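Produce Department FAQ: Bins, Dividers and Loose Fruit
Grunero Market, Sturnesville
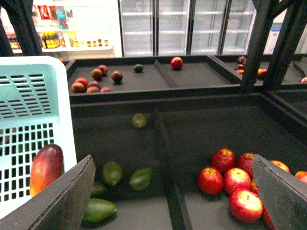

How should I store avocados that are still hard when I buy them?

Leave them at room temperature, out of direct sun, until the flesh near the stem gives slightly under light thumb pressure. Then move them to the refrigerator, where a ripe avocado keeps for two to three days. Refrigerating a hard avocado slows ripening and can leave the flesh uneven in color.

Can I speed up ripening?

Place the avocado in a closed paper bag with a ripe apple. Apples release ethylene, the gas that triggers ripening in avocados, mangoes, peaches and plums. Check once a day. Plastic bags trap moisture and are a poor substitute.

If apples ripen other fruit, why are they sold next to avocados?

Turnover. The display bins are open to the air and stocked in shallow amounts, so fruit spends little time side by side. In the back room, where cases are stacked and the door stays shut, apples and avocados are kept in separate areas. At home, an apple in a covered bowl has a much stronger effect than one in an open bin.

What are the raised strips in the bins for?

They separate items that are priced or coded differently and keep round fruit from rolling across. The strips lift out for cleaning and can be moved when one item needs more room. Please return fruit to the side it came from. A plum left among the peaches usually gets rung up as a peach.

Why are some bins only partly full?

Loose fruit is stocked in low layers. Weight is the main cause of bruising in peaches and ripe avocados, and the damage often shows a day later. If the item you want is low, ask at the produce counter — more may be in the back.

Is red color a sign that a mango is ripe?

No. The red blush depends on variety and on how much sun that side of the fruit received. Some varieties stay green when fully ripe. Press gently near the stem end and smell the same spot. A ripe mango yields a little and has a sweet scent. A sour or fermented smell means it is past use.

How do I pick peaches and plums without damaging them?

Use the palm of your hand, not the fingertips. For peaches, check the background color near the stem: yellow or cream is ready or close to it, green was picked early and may soften without becoming sweet. For plums, look for slight softness at the end opposite the stem. The dusty film on plums is natural and rinses off.

Why are some apples shinier than others?

Apples grow their own wax. Packing houses wash much of it off and often replace it with a thin food-grade coating that limits moisture loss. Shine varies with the variety, the coating and how much the fruit has been handled. It is not a measure of freshness. Firmness and weight for size are better indicators.

Should I wash fruit when I get home?

Wash it right before you eat or cut it. Moisture left on stored fruit encourages mold. Rinse under cool running water and rub the surface with your hands. Do the same with avocados and mangoes, even though the skin is not eaten, as the knife carries surface dirt into the flesh. Soap and detergent should not be used on produce.

Do I have to bag loose fruit?

Bags are optional. Loose items can go straight into your shopping basket and onto the checkout scale. Put apples in first and soft fruit on top. If you bring your own mesh or cloth bag, tell the cashier so its weight can be subtracted.

How are loose items priced?

Apples, peaches and plums are sold by weight. Avocados and mangoes are sold by the piece. The sign at the bin gives the unit and the code. Herath apples and Mimitz apples look alike and are priced separately, so check the sign if you are taking some of each.

How often are the bins cleaned?

Each bin is emptied, wiped with sanitizer and left to air dry before the morning stocking. Dividers are washed separately. Spills and split fruit are removed as they are found. In December, when citrus takes over part of the stone fruit space, the bins are also pulled out and the stands beneath them scrubbed.

Can I return fruit that is bad inside?

Bring the fruit or a photo of it, along with the receipt, to the service desk within 2 days. Refunds are issued to the original form of payment. Fruit that is simply unripe is not covered.

Questions not answered on this page can be sent to Fathima Barua, produce department, through the contact form.

Page last revised July 6, 2020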